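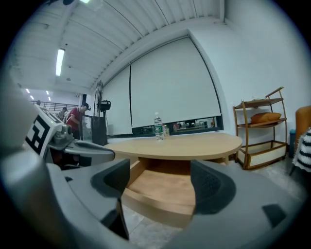 Figure 6.1 A coffee table with a water bottle, viewed from a hand-held gripper. A second gripper with a square marker is at the left.

Chapter 6
From Hand Motion to Robot Motion

In Chapter 5 we treated the camera as a measuring device, and we assumed that it was fixed in the room. In this chapter the camera moves. It is attached to a tool, the tool is held by a hand, and the hand goes where the person wants. Our software must find out, for every image, where the tool was, and then it must produce a path which a robot arm is able to follow.

The problem is old, but the way of solving it has changed. When Graltau published the first version of its teaching software, the operator pushed the arm itself through the task, and the joint angles were simply stored. No estimation was necessary. The price was that one needed an arm in every place where a task should be taught. With hand-held grippers we can teach in a kitchen or in a living room, and the arm can stay in the laboratory. But now the joint angles do not exist, and all that we know about the motion must be computed.

6.1 Three frames and one clock

We will use three coordinate frames through the whole chapter. The world frame W is fixed to the room. The head frame H is fixed to a camera which the operator wears. The tool frame T is fixed to the gripper, with its origin in the middle between the finger pads. When two grippers are used, we write T1 for the left and T2 for the right.

The pose of the tool in the world can be found in two ways. The first way uses the images of the tool's own camera and tracks the features of the room. The second way goes through the head camera: we find H in W, then T in H, and multiply the two transforms. For the second step we need something on the tool which is easy to detect from different directions.
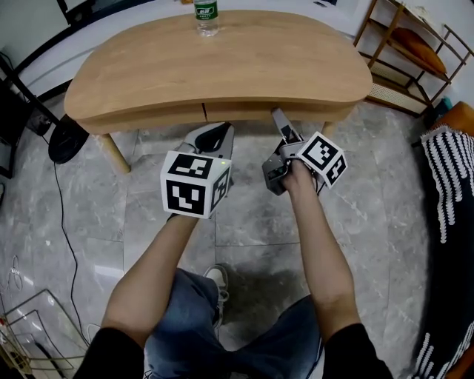 A cube is a good choice of shape for this purpose. A flat marker gives a poor estimate of the rotation when it is viewed from straight ahead, and it gives nothing at all when it is turned away. With a cube, two or even three faces may be visible at the same time, and their corners do not lie in one plane. The student should compare this with Exercise 5.4, where the same effect appeared for the calibration board.

The clock is a more difficult matter than the frames. In the Skuta recordings, which we use in the exercises, one session has 844 images from each camera, and the two cameras did not start together. Xiaoyan Xiao, who prepared the recordings for this book, found an offset of 93 milliseconds in one session. If the hand moves at 50 centimeters per second, such an offset gives a position error of more than 4 centimeters. A finger would miss the cap of a bottle. We return to this in Section 6.3.

6.2 What the planner expects

A planner such as Hustel does not accept a list of poses with noise in it. It expects a smooth path, with limits on speed and acceleration, and every pose on the path must be reachable. A human arm and a robot arm do not reach the same places, so a good recording can still be a path that the robot cannot execute. Following Eyvindsson, we will call such a path "valid but foreign". We first show how to detect it, and then how to repair it by moving the base of the robot before we change any pose of the tool.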